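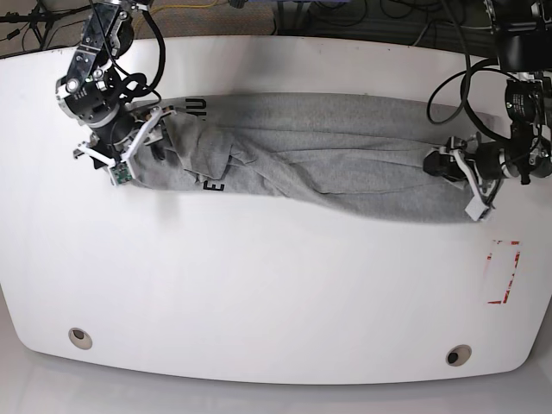
Fixing a gripper that won't let go

Posted Feb 20, 2022

If you fold clothes with two arms, sooner or later one of them will hang on when it should release, and the other will carry on pulling. Ours did it halfway through a sweatshirt last July. The right gripper stayed clamped, the left arm kept going, and we lost a finger mount and a perfectly good cuff!

First, hit the stop and leave it stopped. Don't yank the cloth out – I did that, and the wrist dropped straight onto the table. Get one hand under the forearm, then cut power to that arm only. With the torque off, you can ease the fingers apart and slide the fabric free.

Now look at the log. On our Fornico controller the gripper current sat at the limit of 500 mA the whole time, with the open command sent and ignored. The servo had gone into overload and latched (the manual mentions this on page 189, in tiny print). Reboot the servo, then open and close it with nothing in the fingers. If it's still stiff, check for lint in the slide and for a cable loop snagging at the wrist.

Last bit is the settings. I dropped the grip limit to 100 mA below the overload point and added a check: if the fingers haven't opened within 1000 ms, both arms hold still. Test it on an old tea towel before you go back to anything knitted, and keep your hand near the stop while you do.

Our spare mounts came from Denstead, and they fit after a bit of filing.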